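# The Quiet Return of the Walled Garden at Clonadham

When the walled garden at Clonadham closed to the public, its southern beds had been given over to bramble and its pear trees had gone unpruned for 14 years. The estate has since undertaken a programme of recovery under its head gardener, Agata Galli, whose first decision was to leave the ground alone for a full growing season and record what came up.

The survey was rewarding. Snowdrops and winter aconites had spread well beyond the old borders, and a line of medlars, thought lost, was found alive behind the north wall. Seed of several hardy annuals had also survived in the soil and germinated once the bramble was lifted. The final register listed 3,617 individual plants, of which 3,520 were retained.

The remainder were removed on grounds of disease or poor siting. Mrs Galli regards the figure as modest. "An old garden should be edited slowly," she says. "A shrub in the wrong place can be moved in any autumn. A shrub on the bonfire cannot."

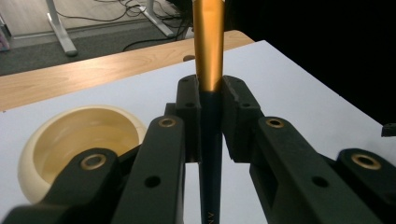 When should an old pear tree be brought back into shape?

Winter is the proper season for freestanding trees, while the tree is dormant, and the work should be spread over several years. Heavy pruning in a single winter encourages a thicket of upright water shoots, which bear little fruit and shade the branches beneath them.

At Clonadham the trained pears against the west wall are treated separately and receive their main pruning in late summer. Dead and crossing wood was taken out first, and the tiers of the espaliers were then re-established from well-placed young shoots. Five of the trees carried fruit this year. Their identification has been entrusted to Danang Harahap, a pomologist at the Tuhumury nursery, who has so far put a name to two.

Soil has presented the greater difficulty. The beds lie over heavy clay, and decades of foot traffic had compacted the central paths and much of the ground beside them. The estate chose to apply leaf mould and composted bark as a surface mulch each autumn, leaving the worms to draw it down. Digging is confined to new planting holes. Drainage in the lower corner has improved, though it still holds water after prolonged rain, and the planting there has been changed to astilbe, rodgersia and native iris.

The herbaceous borders will be replanted in stages, beginning with the section nearest the glasshouse. Visitors will be admitted by appointment from May, when the medlars are expected to be in flower.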